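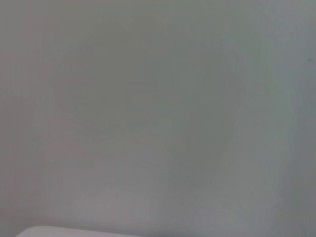 4 May 2018 - wrist cam, Coster cell, descent overrun

So the arm went too low again! Wrist view is gray nearly edge to edge, all blur, with a bit of something white poking up at the bottom. The matcher had nothing to lock onto in that and the descent never got its stop. I hit the e-stop, Younes killed the air, no one near the cell.

Log says 88 frames with no match before I got to the button. Limit is supposed to be 7. Nesma remembers bumping it to 1000 in January for the Belhaj tests (and yes, I signed off on that, oops).

Limit is back at 7. There's also a tiny dark speck upper right, could be dust, so I want to wipe the lens and see if it stays put.

Still to do: check wrist torque against the old log, ask Gerkeo about a hard floor on Z. Please keep it in manual till then!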